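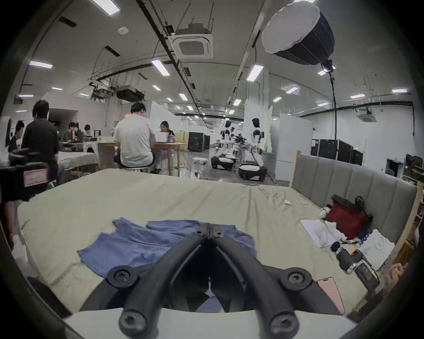

Figure 3. A bed in everyday use, with a blue cloth, a dark red bag and smaller belongings lying on the sheet.

Home | Current Issue | Archive | For Authors

4.2 The bed as a holding place

We had expected, when we began the Hovmont study, that people would talk to us mostly about sleep, and it was a pleasant surprise to find how much they wanted to talk about everything else a bed is good for. Of the 60 people we interviewed, 33 told us that the bed is the first place they put things down when they come in (one called it "my biggest table," which we have borrowed ever since). Bags tend to go up against the headboard, as the dark red one does in Figure 3, and the small things gather in front: a sheet of paper, a phone laid face down, a bundle of something white and fluffy that may or may not get folded before evening.

Cloth behaves a little differently. The crumpled blue piece in the figure lies well out on the green sheet, away from the cluster by the headboard, and in the diaries Lowri Ifans collected for us, soft items were very often described as lying "in the middle," waiting to be dealt with. Haf Bevan has suggested that we call this the waiting zone, and we are happy to do so in what follows.

We use cookies to improve your reading experience. Accept | Manage settings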